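January, late evening

Slept badly and got up at six. The radiator in the back bedroom has started knocking again, so I bled it before breakfast and got half a cup of black water out of it. Pressure on the boiler is fine. I wrote it down on the card inside the cupboard door.

Spent the morning on the dining room. I have put off choosing a paint color since we moved to Gatstead, and the patches I painted in the fall have been up so long I had stopped seeing them. There are four of them by the window, all versions of white. In daylight the second one is pink. I don't know why I bought it. The can says it covers 800 square feet in two coats, which I doubt.

Narayanan came by at lunch to return the sander. He stayed for soup and told me I should do the walls in two colors and stop worrying. He did his own place that way, with a darker one on the short wall, and he says the room feels shorter but better. I said I would think about it. He also says Fabbri is closing the paint counter at the end of the month, so if I want anything mixed I should go soon. He took the last of the bread home with him, with my permission.

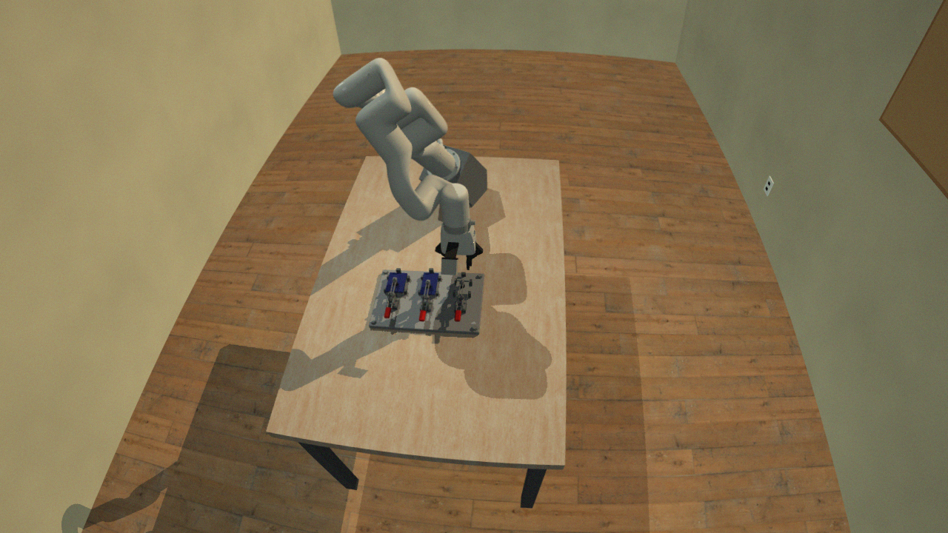

I went back and forth on the floor for most of the afternoon. The boards are old pine under a layer of orange varnish, and the question is whether to strip them or leave them alone until summer, when I can have the windows open. Corrado priced it over the phone at 1000 for the room, with the sanding done in a day and the oil the day after. That is more than I wanted to spend. My other thought is to leave the planks brown and let the walls do the work: yellowish beige on the left as you come in, gray-green at the far end and down the right, and the table in a light wood so the whole thing doesn't go too dark. I like that better than any of my four whites. It also means the floor can wait, and I can put the money toward the table.

On the table — I measured again. With the door open there is room for a long one, set lengthwise, if the sideboard goes into the hall. Amier has one in ash that would fit with 23 inches to spare on each side. I would want more than that for chairs. Without chairs on the radiator side it might do, but then where does everyone sit when my sister's family comes. I drew it out on the back of the water bill and then drew it again with the table turned, and that was worse.

Drove to Fabbri before they closed and had two sample pots mixed, the beige and the green. The green looked very gray under the store lights. Painted a square of each on lining paper so I can move them around the room. They are taped up now, one by the door and one at the end. The beige may be too yellow after dark. I'll look at them at breakfast before deciding anything.

Called Corrado back and told him not before June. He was fine about it — he has over a month of work booked already and his van is in the shop.

Supper was eggs. Read a chapter of the Grinura book and did not follow much of it. Knocking from the radiator has stopped, at least for now. Need to buy masking tape, a new roller sleeve and bread.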